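Kitchen Corner: The Oak Counter
Photos and text by Vandana Awasthi

132 shares | 2 comments

The Thaweesak kitchen got its new counter in April. We went with butcher block in a light oak and kept the wall behind it plain white. Lamai wanted the everyday things left out where people can reach them, so most of them now stand in a row at the back.

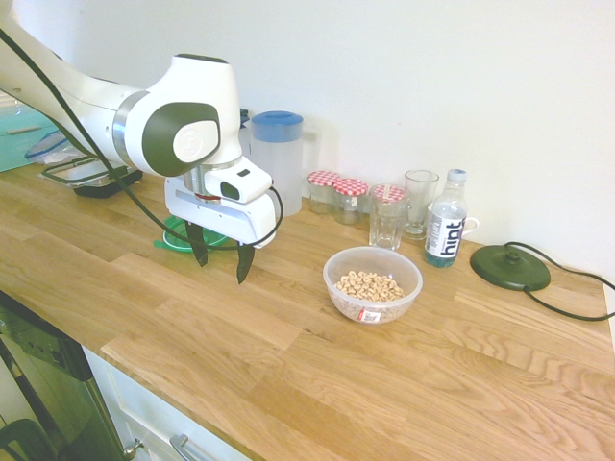

Clear pitcher with a blue lid, small jars with red-and-white checked lids, and drinking glasses along the wall. The round green piece is lying flat at the front.

The jars were bought for jam and are used for spices now. Siriporn is still writing labels for them. The counter gets oiled on the first Monday of the month, and everything in the row has to come off for that.

More pictures will go up when the shelves are finished.

Recent galleries
Pantry Shelves, Before and After
Siriporn's Tea Cupboard
Sorting 50 Jar Lids
The Back Hallway

Last updated in April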